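Porkona Register of Councillors' Interests -- data card

Every outside job, shareholding, allotment and free lunch declared by members of Porkona Borough Council, typed up from the forms they would prefer you read on site. 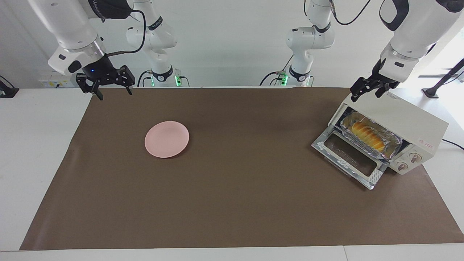 The council does publish these declarations. It publishes them as scanned PDFs, rotated at random, in a folder called "Misc Governance 2". We have turned them into one table so that a person can find out who owns what without a weekend and a magnifying glass.

Version

Last updated 23 Jul 2023. The next update is planned for December, after the annual return of forms, which councillors tend to treat as a suggestion.

What's in it

declarations.csv -- one row per declared interest, 3,000 rows at the moment. The round number is a coincidence and will be spoiled by the next update.
members.csv -- one row per councillor, past and present.
gifts.csv -- hospitality and gifts, 920 rows, a worrying share of them hampers.
corrections.txt -- our mistakes, in date order.

Columns in declarations.csv

member_id: matches members.csv.
date_signed: the date on the form. Blank if the form wasn't dated.
date_received: the council's stamp. Sometimes earlier than date_signed. We have left these alone and suggest you enjoy them.
category: employment, land, shares, contracts, membership, other.
text_as_written: exactly what the councillor put, spelling included.
text_tidy: our cleaned version. Quote from the one above if you are going to be rude in print.
redacted: yes or no. "Yes" means the council blacked it out before release.
page_ref: file and page in the original scans.

How it was made

Oduor Waweru and Chie Kamata each typed up the whole lot separately, and Wendelin Ammann settled the differences. There were 213 of these, mostly one councillor's sevens. Company names were then checked by hand against public filings. Where a name could mean two firms (there are three Khoo Holdings, all on the same industrial estate), we have kept it as written and guessed nothing.

Known problems

Ward boundaries changed halfway through. The Hostavbridge ward was split and both halves kept the name for a year. Use ward_code and leave ward_name to the historians.

"Nil" and a blank box are different things. A blank means the councillor wrote nothing, and you can't tell from that whether they own nothing. Please don't add up the blanks and call it honesty.

Gifts only have to be declared above a set value, so the cluster just over it is real and the gap just under it proves very little.

Around 200 rows have handwriting none of us could read. They are marked [illegible] -- if you can do better, send us the page_ref and your version.

What it doesn't tell you

Whether anybody did anything wrong. Owning a field is legal. So is voting on a road that goes past a field, if you declared the field. The table tells you what was declared and when, and the council minutes, sold separately as it were, tell you the rest.

Home addresses are left out even where the council forgot to remove them.

Corrections

If you are a councillor and a row is wrong, write to Bjarke Bech with the page_ref. If the row matches the form and it's the form that is wrong, the monitoring officer would love to hear from you.

Licence

Free to use, copy and argue about. Please credit the Zindevari Open Records Group and say which version you used.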